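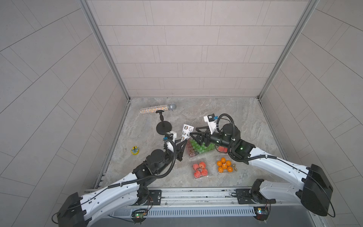

Light grey wall tiles laid in offset rows, with metal posts at the corners.

Care of Tiled Walls and Grout in the Home
Household Guidance Sheet 9, Forsyth Housing Association

This sheet is issued to all residents whose kitchens, bathrooms or utility rooms have tiled walls. It sets out the routine care that residents are asked to carry out and explains when a repair should be reported. It replaces the earlier sheet on bathroom surfaces, which should be discarded.

Weekly cleaning

Tiled walls need very little. A soft cloth, warm water and a small amount of washing-up liquid will remove most kitchen grease and soap film. Work from the top of the wall to the bottom, rinse with clean water and dry with a second cloth. Drying matters most in hard water areas, where drops left on the glaze will form a chalky mark.

Do not use wire wool, scouring powder or the rough side of a sponge. Scratches in the glaze cannot be polished out, and they hold dirt for as long as the tile is on the wall.

Limescale

Mix one part white vinegar with two parts water. Apply it with a cloth, leave for five minutes and rinse well. Vinegar must never be used on marble, limestone or any other natural stone. It should also be kept off grout as far as possible, as repeated use will soften it. Residents who are unsure whether their tiles are ceramic or stone should ask the maintenance office before using any acid cleaner.

Never mix vinegar with bleach, or bleach with any other product. The fumes are dangerous, particularly in a small bathroom with the door closed.

Grout

Grout is porous and will darken with time. Mix three spoonfuls of bicarbonate of soda with one of water to form a paste, spread it along the lines and leave for ten minutes. Scrub gently with an old toothbrush and wipe away with a damp cloth. Rinse twice. A white bloom left behind after drying is only soda and will come away with more water.

Where black spots return within a few weeks of cleaning, the cause is usually poor ventilation. Run the extractor fan during every bath or shower and for twenty minutes afterwards. Keep the vent grille free of dust; a dry paintbrush reaches between the slots better than a cloth.
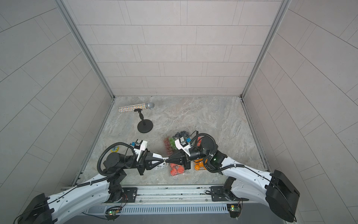 Wichai Sombatkul writes that the bicarbonate paste did well on the lines behind his cooker but made no difference in the shower, where the grout had been yellow since he moved in. He asks whether it can be whitened.

Yellowing of long standing is normally a stain within the grout, and cleaning alone will seldom shift it. A grout pen may be used on sound, dry grout. Clean the lines first, allow a full day for drying and test the colour in a low corner. Wipe any excess from the tile before it sets. Residents do not need permission for this work, provided that the colour is white or light grey.

Sealing

Unglazed tiles and cement grout benefit from a sealer once a year. February is a convenient month in most of our buildings, when the heating is on and the walls dry quickly. Open a window, apply a thin coat and keep the area out of use for the period stated on the container. Glazed tiles do not need sealing, and any sealer left on them will dry to a smear.

A 300 ml bottle is ample for an ordinary bathroom.

Silicone joints

The flexible joint between the wall and the bath, sink or worktop is silicone and should not be scrubbed with a stiff brush. If it has split or come away, water may be getting behind the tiles. Please report this and do not fill the gap with grout, which will crack.

When to report a repair

Contact the maintenance office if a tile is loose, cracked or sounds hollow when tapped, or if grout is falling out in pieces. Do not attempt to glue a loose tile back in place. Reports may be made by telephone on extension 1509 or left in writing at the front desk, marked for the attention of Jintana Boonyarit. Please give the flat number, the room and the wall affected.

Spare tiles are held for most kitchens. Where no match is available, the office will offer the nearest shade in stock.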